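Kartha gripper build, finger pads keep slipping

sikitz_lad
Right, so I've got two of the hand-held Kartha grippers built at home now and I'm mostly chuffed, but small stuff is driving me mad. Anything smooth and round just squirts out sideways. Do I want softer pads or a weaker spring?

Larysa Stetsiuk
Softer pads, every time. I went through 11 sets before I got one I liked. Leave the spring alone!

kulodora93
Disagree, sorry Larysa. Soft pads wear out by February and then you're back where you started. Drop the spring a notch and take the slop out of the pivots first.

Larysa Stetsiuk
Mine have lasted fine, you just over-tighten everything :)

sikitz_lad
Pivots might be it, there's a bit of play on one side. I'm on ridged blue pads at the moment and practising on jewellery, beads and bangles mostly.

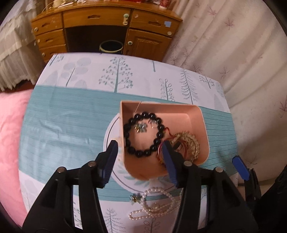
I'll do the pivots tonight and leave the spring for now, then order softer pads if it's still rubbish.

Related threads
Tradosness servo buzzing at rest
Which glue for rubber pads?
Kulodora workshop bench swap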